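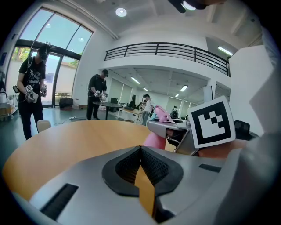
p. 12

Canley allotments talk - notes
Last updated: September
2 min read

Start with slugs, gets a laugh. Then soil.
Clay at Canley, 35 plots, all heavy. Don't dig wet!! Say twice.
Compost: Tormod Söderlund's bays, turned every 20 days. Mention smell, move on.
Beans - sow late, they catch up. Leave roots in teh ground after.
Water butts. Ask who has one, hands up.
Skip the leeks if runing over.
Seed swap after tea, bring labelled envelopes. Questions till they lock up.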